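Notebook – back room fit-out, September

Carried on with the room after lunch. Bench move is the last of the big jobs, then it is down to walls, lights and the stuff under the heading "later" that has been there since winter.

Started with the brick. The white paint on the upper wall finishes on a straight edge where the brickwork begins, and I wanted to know if the line was worth keeping before anyone books Gruvero in to render over it. I think it is. The mortar gave a bit of dust when I ran a brush along it but nothing dropped out. Two joints near the floor are soft and want raking out and repointing. I have marked them with chalk. Please don't wipe the chalk off.

Dambrauskienė quoted for sealing the brick with a clear matte coat. Their sheet says two coats, with a day between them. I'd do a test patch low down first, behind where the shelving will go, and look at it after a week. The sample board they left went darker than I'd like, and the brick is a good colour as it is.

Table: white one with the thin legs, now on the brick side, to the left. I tried it end-on to the wall first and it blocked the way through, so it went back. One foot needed a felt pad to stop the rocking. It will do for sorting and paperwork. It is not for the vice or for anything that gets hit, the legs are too light for that.

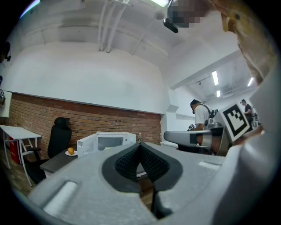
Back room, brick wall and white table, pipes overhead.

Pipes next. They are staying where they are. I asked about boxing them in and the answer from Vernine was that it could be done, but the run is on a diagonal and the box would come down lower than anyone wants. White on a white ceiling is fine by me. What they do need is a wipe, as the tops are thick with dust and it comes down on the table whenever the door bangs. Did the stretch I could reach from the short ladder. The rest needs the tall one, which is still out on loan.

Light levels. Took readings at table height with the Vamel meter, blinds down, ceiling light on:

Middle of room: 410 lux
Table, near edge: 360
Table, far edge by the wall: 290
Floor at the foot of the brick: well down, didn't write it up properly, redo

Good enough for reading labels, a bit low at the far edge for fine work. A clamp lamp would fix it for less than moving the fitting. Budget left on the room is 3000 and the sealing takes a fair bite of that, so lamp it is.

Shelving. Measured up for the new run again and got a different number from last time, 8 mm shorter. Checked with the steel rule and the new figure is right. The old one was taken along the skirting, which bows. Uprights are 90 cm apart on the drawing and that still works if we lose the end packer. I've corrected the drawing in pencil and initialled the change. Order has not gone in yet – hold it until the sealing date is known, or we'll be storing flat-packs in the hallway again.

Offcuts box is sorted. Kept anything longer than my forearm, the rest is in the skip.

To do:
Rake out and repoint the two soft joints
Test patch, low on the wall
Tall ladder back, finish the pipes
Redo the floor-level light reading
Clamp lamp, the kind with the long arm
Ring Dambrauskienė for a date

Packed up at 9 minutes to five. Key is back on its hook, and the brush and dustpan are under the table.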